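Back in the shared workshop at Bellton on Thursday. The Orkach controller had been dropping its link all month, so I swapped the power supply and reflashed it before touching the cloth task.

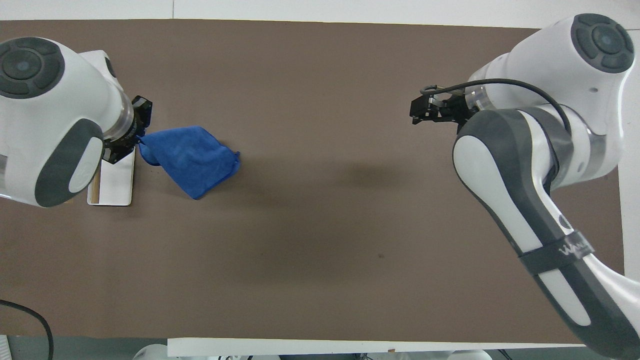 Grip force is at 73 now. At 200 the fingers bunched the fabric and the log filled with stall warnings.
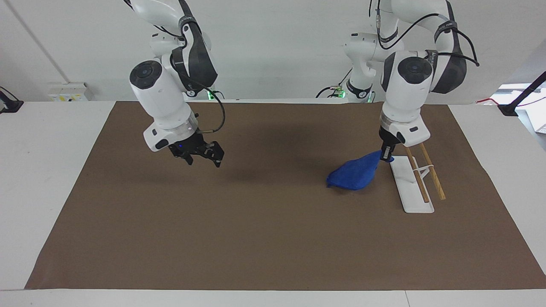
I keep the training runs on the old Satti drive, which holds up to 221 of them. The script is still a mess around line 2539. Next job is rewriting the handover from one arm to the other.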